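Progress report to the Okeke Fund
Equipment planning grant, second reporting period
Prepared by Morenike Fashola, Tustutik
August 31, 2025

Spending to date

We have drawn on the grant for software seats and one workstation only. No robot hardware has been ordered. The plan approved in June was to finish the layout study before committing to an arm, and we are keeping to that order.

Quotes

Two suppliers have sent full quotes for the arm and gripper package. Pitance is cheaper on the arm but charges separately for the controller license. Driltell includes the license and a year of service, with a longer lead time. Damilola Idahosa is putting both on the same terms so the totals can be compared line by line. Freight is still missing from the Pitance quote and we have asked for it in writing.

Small items are mostly settled. Spare gripper fingers come to 177 dollars a set and we plan to buy two sets. We have put 800 dollars aside for cables, brackets and labels.

Layout study

The simulated cell now has the perforated panel, the labeled plates and the control box with its green, yellow and blue buttons. We use the view from the gripper to judge clearance, mainly how much room the fingers have near the column and the control box. The purchase depends on this, as the two arms on offer differ in reach and a panel set too far back would rule out the shorter one.

Plate labels are hard to read from some angles in simulation. We may need a better wrist camera than the one in the original budget - Damilola has asked both suppliers for the price of the next model up. If the difference is small we will cover it from the cable and bracket money. If it is larger we will write to you before changing anything.

Delays

The floor survey for the real bench has slipped. The building manager wants the weight of the arm and its base in writing, and only Driltell has supplied that so far.

Next period

We expect to close the layout study, choose a supplier and send you the purchase request with both quotes attached. Training days are left out of that request and will come to you as a separate item. Please send questions on the budget lines to Morenike and on the cell layout to Damilola.

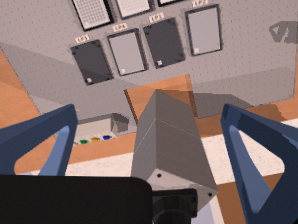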